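FOR IMMEDIATE RELEASE

Branon Pharmacy in Bevport wants your kitchen spoons back in the drawer

Free dosing kits and walk-in help with liquid medicine start this January

BEVPORT - I have a coffee mug on the counter at Branon Pharmacy that's full of spoons. People brought them in last fall when we asked what they use to give medicine at home, and I've kept the ones they let me keep. There's a long skinny iced tea spoon in there, a baby spoon with a rubber tip, a soup spoon, and a very pretty sugar spoon with a shell on it. Every one of those was somebody's "teaspoon." I filled them all with water one slow afternoon and poured them out into a dosing cup, and let me tell you, the soup spoon and the baby spoon are not on speaking terms.

So we're doing something about it. Starting in January, Branon Pharmacy is giving away 700 dosing kits to families in Bevport and out in Dorkavham, no prescription and no purchase needed. You don't have to be our customer, either. If you fill your prescriptions somewhere else, come get a kit anyway!

Each kit has an oral syringe for small doses, a bigger one for larger doses, a bottle adapter so you can draw the medicine up without tipping the bottle all over your sleeve, and a card for the fridge where you write down what was given and when. The card is my favorite part. Most of the calls I get in the evening aren't about the amount at all. They're from two tired parents who each think the other one might have already given the bedtime dose, and neither one is sure.

What we found when we asked

We ran a short paper survey at our counter and at the MacDonald Family Clinic next door. We got 789 back, which floored me, given that we only put out one box of pens. Of those, 414 said they had used a regular kitchen spoon to measure a liquid medicine in the past year. I want to be clear that this was a survey of people standing in line at a pharmacy and a clinic, so please don't go quoting it as the habits of the whole country. But it was enough to get me off my stool.

Plenty of people wrote in the margins, too. One person said the cup that came with the cough medicine went through the dishwasher and the lines came off. Somebody else keeps one cup for every bottle in the house. (Please don't do that one. The markings can be different from product to product, and the cup from one bottle may not match the directions on another.) A grandmother wrote that she couldn't read the numbers on the syringe and was too embarrassed to ask for a different one. I think about her a lot. We ordered syringes with bold markings, and if those don't work for your eyes, we'll put a piece of colored tape right at your dose line.

Why the fuss over a spoon

When a medicine label says teaspoon, it means five milliliters. A spoon out of your drawer might hold less than that or quite a bit more, and it depends on how full you pour it and how steady your hand is at three in the morning. With an adult and a single dose of something mild, you may never notice. With a baby, or with a medicine where the amount really matters, it can add up over several days. Too little of an antibiotic may not clear up the infection. Too much of a fever reducer can hurt the liver, and acetaminophen in particular turns up in a lot of cold and flu products, so it's easy to double up without meaning to.

There's also the teaspoon and tablespoon mix-up. A tablespoon is three times as much as a teaspoon, and the two abbreviations look nearly the same on a smudged label. That's why our own labels now give liquid doses in milliliters only. If you have an older bottle from us with spoon amounts on it, bring it by and we'll print you a new one while you wait.

How the walk-in hours work

We're setting aside Wednesday afternoons for dosing questions. Come to the side window, the one by the greeting cards, and bring whatever you've got: the bottle, the box if you still have it, the cup, the syringe, the kid if the kid is awake. We'll go over the label together, and then you'll draw up a practice dose with colored water until it feels easy. It's quick, and it's free. Kids love the colored water part and I always end up wearing some of it.

If you take care of an older parent, you're every bit as welcome. Liquid medicine isn't only for little ones. Lots of adults have trouble swallowing pills and get switched to a liquid, and then they go home with a bottle and no good way to measure it. We can also check whether the pill you've been crushing is one that should be crushed at all. Some shouldn't, especially the long-acting kind, so ask before you get out the rolling pin. 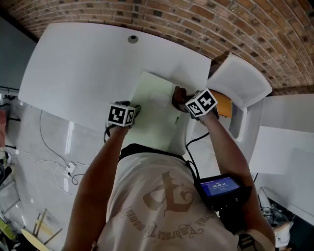
Odette Farrimond
Lead Pharmacist, Branon Pharmacy

A few things you can do tonight, before you ever come see me. Shake the bottle if the label says to shake it, and shake it like you mean it, so the medicine isn't all sitting at the bottom. Hold the syringe at eye level when you read the line. Take the little cap off the syringe and throw it away before you give the dose, because a small child can choke on it. Aim for the inside of the cheek and go slowly. Rinse the syringe with warm water after, pull it apart, and let it air dry. And if your toddler spits out half a dose, don't guess and give more. Call us or your doctor's office and we'll tell you what to do for that particular medicine.

If you think someone has had too much of any medicine, call poison control right away, even if they look fine. If they've collapsed, are having a seizure, are having trouble breathing, or can't be woken up, call 911. Don't wait for Wednesday, and please don't wait to catch me at the window.

Where to get a kit

Kits are at our front counter in Bevport during regular store hours, and the MacDonald Family Clinic will have a stack at check-in. For our Dorkavham neighbors, the delivery van is carrying them as well, so just say you want one when you call in your refill and it'll be in the bag. We're asking folks to take one kit per household to start with. If your child splits time between homes, tell us, and we'll send you off with 2 so there's one in each place.

The fridge cards come in English and Spanish. Schools, day cares, and home health agencies that would like extra cards can ask for them at the counter, and we'll print as many as you need. I'm also happy to come out and do the spoon demonstration for parent groups and senior centers. I bring the mug.

About Branon Pharmacy

Branon Pharmacy is an independent neighborhood pharmacy in Bevport, with delivery to Dorkavham and the farms in between. We fill prescriptions, give vaccines, pack weekly pill organizers, and answer the phone ourselves.

Reporters and editors: come by the store or call the pharmacy counter and ask for Odette. Mornings are best, after the first rush. I can show you the spoons and our survey form, and you're welcome to pour the water yourself.

###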